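**Ticket 998 — travel health form keeps rejecting my booster date**

Status: open, December 2024

Hi again! So I'm trying to finish the Ullivine pre-travel health form for my trip to Wermont, and it still won't take my booster date. I type it in, hit save, and get "error 47 — date outside accepted range." The shot was in November, so I really don't see how it's out of range (and the clinic's printout says the same thing).

Tried so far:

- cleared the browser, logged out and back in
- switched from my laptop to my phone
- uploaded the Nomura clinic record as a PDF, which went through fine

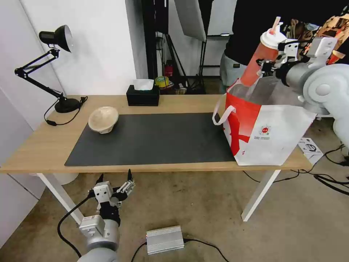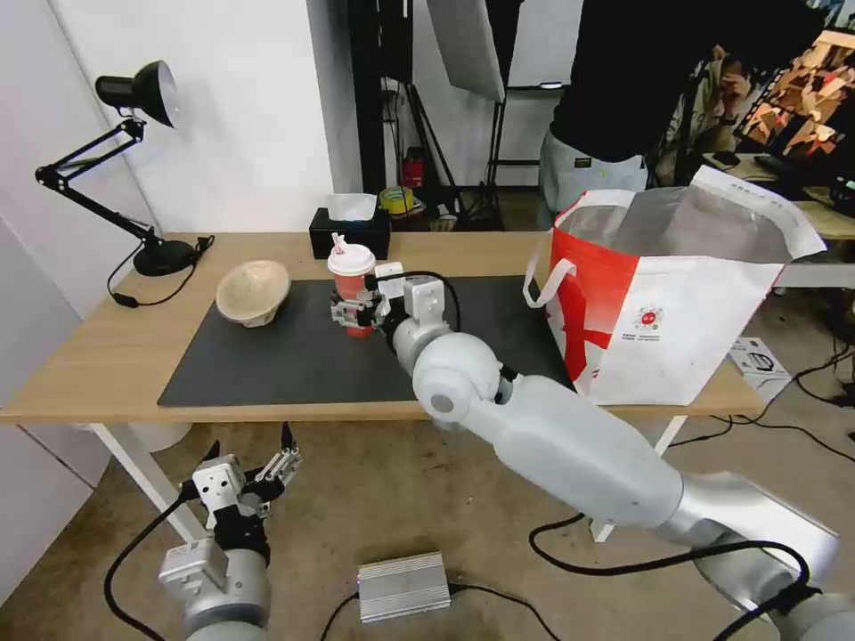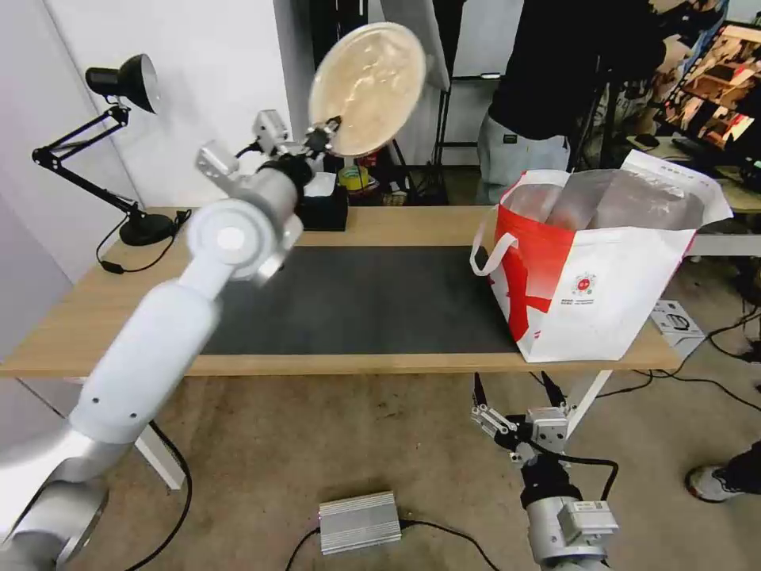
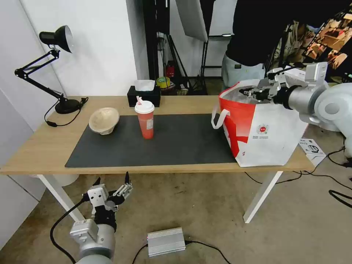 **Urban:** Thanks for the PDF, we have it on file. Error 47 comes up when the profile still has an older shot marked as the latest one. Could you open "My vaccines," delete the 2 entries with no clinic name, and save again?

Okay, did that — and now the date sticks! But the page still says my form is incomplete, and question 104 (the one on recent fevers) has gone blank. Do I fill it in again or wait for you to refresh something?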